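I have a soft spot for boring rules, and the one I'd fight for this year is dull even by my standards: write down what counts as done before you start recording a robot task. Folding a cloth, say. How flat? Which corner goes where? At Nidport we argued over that for most of July, and I'm still a little sore about it. 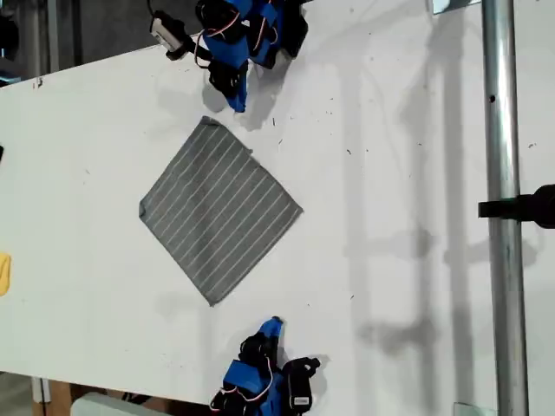 Two arms, one striped cloth, laid flat on the table.

Our old rule sheet ran to 74 lines, and I'd bet good money most people stopped reading at line 5. Kamran Awan wanted to add more. I wanted to throw most of it out and keep the stuff a tired person can check at a glance - is the cloth in its start position, are the fingertips in good shape, is anybody's coffee on the table?

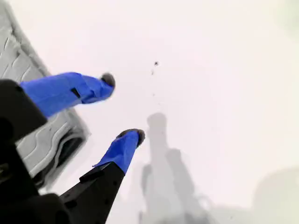 Tape is where I get preachy. I love tape! But if you wrap a finger, or rewrap it, put that in the log, with your initials. A gripper with a new skin on it may not hold fabric the way it did yesterday, and whoever reads through 700 runs next spring deserves to know where the change came.

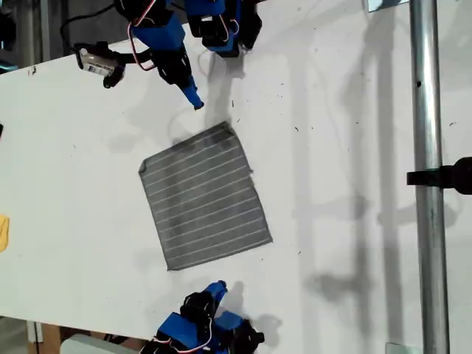

Kamran says a log like that slows everybody down, and sure, it does. We tried it and it cost us 60 seconds a session. I can live with that. What I can't live with is another afternoon of two grown adults squinting at a crease and debating whether it's a fold, so please, pick a definition and tape it to the wall.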